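Funmilayo Etim
Mar 29, 2018

Maintenance notes on the two-arm kitchen cell, Favia line. Posting these in order so I can find them again in November.

1/ The symptom was a slow drift in right hand closing force. Commanded 40 percent, measured 37 at the first check and less every check after that. Left hand held its value all along.

2/ First suspect was the tendon tension. Pulled the palm cover and put the Gretach gauge on each line. All within spec, so the cover went back on and I lost an afternoon.

3/ Second suspect was the finger zero. The homing routine takes its reference from the hard stop with the hand open. If the stop has worn, every angle after that is off by the same amount and the force estimate goes with it.

4/ Before touching hardware I ran the pick and place sequence in the simulator with the offset typed in by hand. Same arms, same hands, vegetables on the counter as targets. Left arm parked, right arm doing the work. 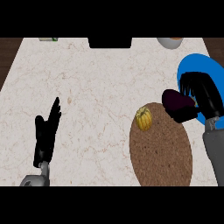 5/ With a 3 degree offset on the proximal joints the simulated force curve lies right on top of the logged one. Good enough for me to order stop pads from Jerkatmont.

6/ Replacing the pads: power down, brake on, wrist supported. Two screws per finger. Clean off the old adhesive completely — any residue under the new pad gives you a fresh offset.

7/ Rehome three times and compare. If the readings disagree, the pad isn't seated. Mine needed a second try on the thumb.

8/ Then load the new zero table into the Babalola controller AND the sim model. The last person to service this cell did only the controller, and the two disagreed for months.

9/ Warm-up matters too. Cold grease reads as extra friction for roughly 95 cycles. Don't calibrate until those are done.

10/ Left hand gets new pads at the next stop. Part numbers are on the sheet inside the cabinet door.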